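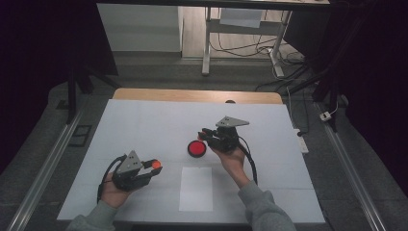
What does a tabletop session involve?

Participants sit or stand at a table and work through short tasks with small objects: picking up a ball, pressing a button, moving a sheet of paper from one side to the other. Each task is repeated several times, with a short rest between sets.

Tindgate is looking for adults to take part in its tabletop task study this February. We need 40 people. No experience is required and there is nothing to prepare.

Where and when

Sessions are held in the ground floor workroom at the Bangera building, rear entrance. Weekday slots start at 9 a.m., 1 p.m. and 4 p.m. There is also a Saturday morning slot, which fills up first. A session lasts 180 minutes including breaks. Please arrive 15 minutes early to sign the consent form and go over the task sheet.

Who can take part

You must be 18 or older and able to use both hands comfortably for light work. Left-handed people are very welcome -- we had too few last time. If you have had a hand or wrist injury in the past six months, please wait for a later round. Glasses and contact lenses are fine.

Payment

Participants are paid $60 per session by bank transfer within two weeks. If you stop early you are paid for the time you were there. Anyone who completes the full series of twelve sessions receives $875 in total, which includes a completion bonus. Parking is free behind the building, and the Runitero bus stops across the street.

What to wear

Wear a top with sleeves that stay put when you reach forward. Take off rings, watches and bracelets before you start. Lockers are available, but bring your own padlock.

How to sign up

Write to Úna Brophy at the study desk with your name, the slots you can make and which hand you write with. Questions about payment go to Iraís Cervantes. You will get a reply either way -- please don't come in without a confirmed slot.

Contact | © Tindgate | Back to top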